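Cendik Recipe Text Corpus: README

Maintainer: Victor Bakilana
Last updated: January 4, 2024
Version: 1.3

Summary

Cendik is a collection of 1427 home recipes in plain text, with ingredient lines parsed into quantity, unit, item and preparation note. It is meant for work on unit conversion, ingredient matching and shopping list software. All recipes are in Canadian English. Metric and imperial units both occur, often in the same recipe, and are kept as the cook wrote them.

Contents

recipes.jsonl holds one recipe per line.
units.csv maps unit spellings to a normal form (tsp, teaspoon, tsp. and t all become tsp).
categories.csv lists 60 dish categories with a parent category for each.
CHANGES.txt is the version history.

Fields

id: string, stable across versions
title: string, as submitted
category: key into categories.csv
servings: integer, or null if the cook gave none
ingredients: list of parsed lines
steps: list of strings
source: one of darkitz, calenex, direct

The raw ingredient line is stored next to the parsed one. If the two disagree, trust the raw line and report the id.

Categories

A recipe has exactly one category. Filled buns and rolls go under "sandwich, hot" or "sandwich, cold", including hot dogs. Sausages served without bread go under "meat, sausage". Casseroles containing sausage stay under "casserole".
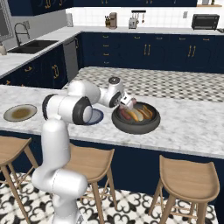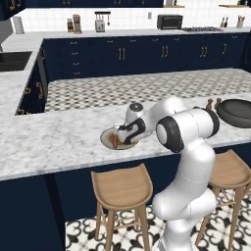 Kitchen renders, marble island counter.

Baked goods are split by leavening: yeast, chemical, none. Sourdough counts as yeast. Muffins and quick breads share a category because submitters did not use the two names consistently. Butter tarts have their own category under "pastry, sweet".

Parsing

Ingredient lines were split with the Wikström parser, then corrected by hand. Ranges such as "2 to 3 cups" are stored as a minimum and a maximum. "A knob of butter" and similar phrases have a null quantity and the phrase kept in the note field. Fractions are stored as strings to avoid rounding.

Known problems

A cup is taken as 250 mL throughout. Older recipes from the Darkitz set may have meant the imperial cup, and there is no flag for this.
Tin sizes are not normalized. "1 tin tomatoes" has unit "tin" and no volume.
Oven temperatures with no scale given are left as bare numbers in the step text.
Some Calenex recipes refer to a second recipe by title only. These links have not been resolved.

Changes since the September release

Duplicate ids removed. Flavour extracts moved from "spice" to "extract" in the item list. The colour field for icing recipes has been dropped, as almost no one filled it in.

Corrections

Send the id, the field name and the proposed value to the maintainer. One correction per line, tab separated. Changes to titles are not accepted unless the title contains a personal name.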